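Quiet Pipes at Trostitz

In the Trostitz flour mill the loudest thing used to be the air. Every pneumatic line ended in an open exhaust, and at each valve change the whole packing floor heard a sharp hiss. The workers wore ear protection also in the break corner, and still they went home tired.

The mill belongs to Mivilmont, a small group that makes flour and animal feed. Last December its maintenance team started to replace the old fittings, beginning with the couplings. Many of them were leaking — not much each, but there were 101 on the list, and a compressor must work for every leak, also at night. 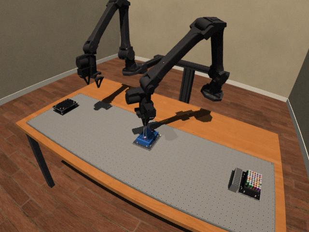 The new couplings come from Trerkari, and they close with a quarter turn. A worn seal can be changed in 2 minutes with no tools. The older type needed a wrench and a good deal of patience, especially behind the sifters, where a hand hardly fits.

For the exhausts the team chose sintered bronze silencers. These need attention, because flour dust and oil mist block the pores little by little, and then the cylinders become slow. At Trostitz they are taken out after 3000 hours, washed in solvent and dried before they go back. A box with 50 clean ones stands beside the compressor room door.

The Bukhari line, which fills the small paper bags, will be the last to get the new parts. It runs every day except Wednesday, so the work there goes slowly.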